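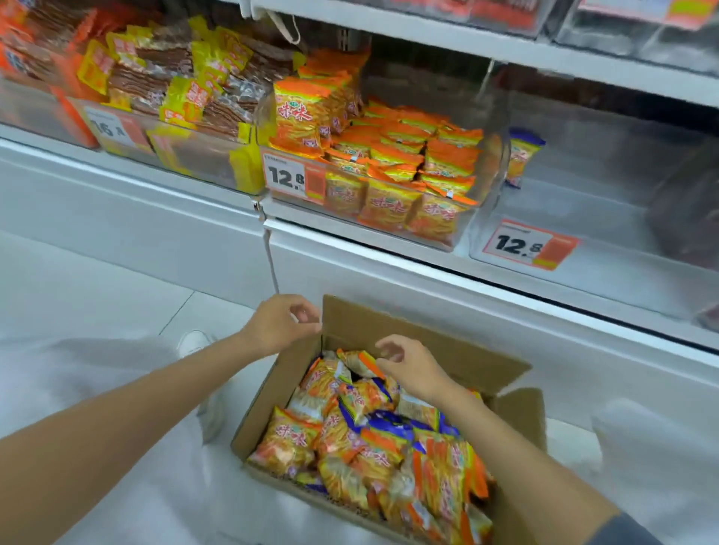
**Brunello Fabbri**, perception software, Rivdale office

**Ticket: hand tracks swap or drop when both hands are over the carton**
Component: Flostutard (hand and object labeling), restock task
Status: open, workaround in place
Reported by: Branton annotation team

**Problem**

On the restock clips, the left and right hand IDs trade places while the person is reaching into the carton. Sometimes the right hand track is lost completely and comes back with a new ID. Everything downstream that keys on hand ID (grasp start, grasp end, which item was picked) is then wrong for the rest of the clip.

Branton flagged 7 clips out of a batch of 100. I went through all of them. The image on this ticket is from the one I have been using to reproduce it. Left hand is near the back flap, right hand is over the bags, and no grasp should be labeled yet. Flostutard labels one anyway, on the left hand.

**Steps to reproduce**

1. Load the clip with the default restock config.
2. Run hand detection and tracking only, item segmentation off.
3. Step forward until both hands are over the box.
4. Watch the ID overlay. The swap shows up within 30 frames.

**Log**

```
WARN tracker: hand_L low confidence, holding last box
WARN tracker: hand_R association ambiguous (2 candidates)
INFO tracker: hand_R -> new track
WARN grasp: start event with no approach phase
```

**What I tried**

Detector threshold first. Lowering it keeps the right hand alive but adds false hands on the carton flaps. Raising it removes those and loses the right hand sooner. Put it back to default.

Next, exposure. I thought glare on the snack bags might be the cause, so I normalized brightness on the whole clip and reran. Same swap, same frame. Ruled out.

Then the association step, and that is where the bug is. The matcher uses box overlap plus a side prior, and the side prior reads the center of the hand box only. It ignores the forearm. When the head turns, both hand centers can land on the same side of the image and the prior votes for the wrong one. In these clips the forearms are bare and easy to segment, and the direction each one enters from settles left and right.

I patched the prior to use the forearm entry point when a forearm mask is available. Reran the batch. Swaps went from 7 clips to 3.

**Still failing**

The remaining 3 all have the wrists crossed. The forearm masks merge into one blob and the entry point is no good. The tracker should coast on motion in that case and not reassign until the masks separate -- right now it reassigns right away.

**Separate issue, same clips**

With item segmentation on, the orange and yellow bags in the carton come out as one large instance. The blue and purple ones near the middle get split off fine. The shelf bin holding the same orange bags has the same merge. Looks like the color term is weighted too high against edges. I will open another ticket for it, please don't add it to this one.

**Workaround**

Set `side_prior: forearm` in the restock config and rerun tracking. For crossed wrists, fix IDs by hand in Rinaldi and lock the track before export. If you don't lock it, the export step recomputes IDs and you lose the edit.

**Next**

- Add a coast mode for merged masks (me)
- Regression set from the flagged clips (Branton to confirm the correct IDs)
- Check whether the shelf-only clips ever used the old prior -- I think they did

Patch is on the tracking branch, not merged. Batch rerun is queued for Sunday.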